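Unit 8: Heat Balance in Small Mammals

Reading before class: the chapter on temperature regulation in the course text, and the Cestora data sheet from last week. Bring the data sheet on Wednesday, as we will use it in the second half.

1. Heat production and heat loss

A mammal at rest keeps its core temperature steady when the heat it makes equals the heat it gives up. Heat comes from metabolism. It leaves by four routes: conduction, convection, radiation and evaporation. For a small animal in still, cool air, radiation and convection carry most of it. Evaporation matters more as the air warms.

Surface area grows with the square of body length and volume grows with the cube. A mouse therefore has far more skin per gram than a dog, and it has to make more heat per gram to hold the same core temperature. This is part of the story behind the high food intake of shrews and mice. It is not the whole story, and we will come back to the scaling problem in Unit 13.

2. The thermoneutral zone

Over a certain range of air temperature, a resting mammal can hold its core temperature without raising its metabolic rate. It adjusts blood flow to the skin, changes posture, and raises or flattens its fur. This range is the thermoneutral zone. The lower end is called the lower critical temperature. Under that point, metabolic rate climbs as the air gets colder.

For a mouse the lower critical temperature is close to 30 degrees C, well above the temperature of most animal rooms. Mice kept at 21 or 22 degrees C are spending extra energy on heat all day. Keep this in mind when you read older papers on body weight and diet. Always check the methods section for room temperature, bedding, and whether animals were housed alone or in groups.

3. Shivering and nonshivering heat production

Shivering uses skeletal muscle. The muscles contract out of step with each other, so little outside work gets done and most of the energy ends up as heat.

Nonshivering heat production takes place mainly in brown fat. Norepinephrine from sympathetic nerves binds to beta-adrenergic receptors on the fat cell. Stored fat is broken down, and the fatty acids both fuel the mitochondria and activate uncoupling protein 1 (UCP1). UCP1 lets protons back across the inner membrane without making ATP, and the energy is released as heat. Animals held in the cold for several weeks build up more brown fat and shiver less.

4. Insulation

Fur and clothing work mostly by trapping air, which conducts heat poorly. Anything that removes the trapped air (wind, water, pressure) lowers the insulation. Fat under the skin also insulates, and it keeps working in water, where fur may not. Small mammals cannot carry much fur length, so they depend more on nests and huddling.

5. Data sheet

The Cestora sheet lists oxygen use for 13 adult mice at several air temperatures. Plot metabolic rate against air temperature for each animal. Fit a straight line to the points below the lower critical temperature and extend it to zero metabolic rate. In the simple model, the line meets the axis near core temperature. Mark any animal where it does not and suggest one reason.

Problems for Wednesday

1. A mouse has a resting rate of 348 joules per hour at thermoneutrality. At a lower temperature the rate is 700 joules per hour. Find the percent increase.

2. Would a drug that blocks beta-adrenergic receptors have a larger effect at 30 or at 10 degrees C? Explain in two or three sentences.

3. Sketch the metabolic curve for a mouse before and after its fur is clipped. Label the lower critical temperature on both. 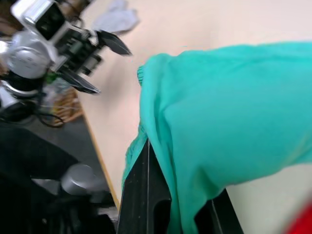 Teal knit garment with ribbed cuff and hem.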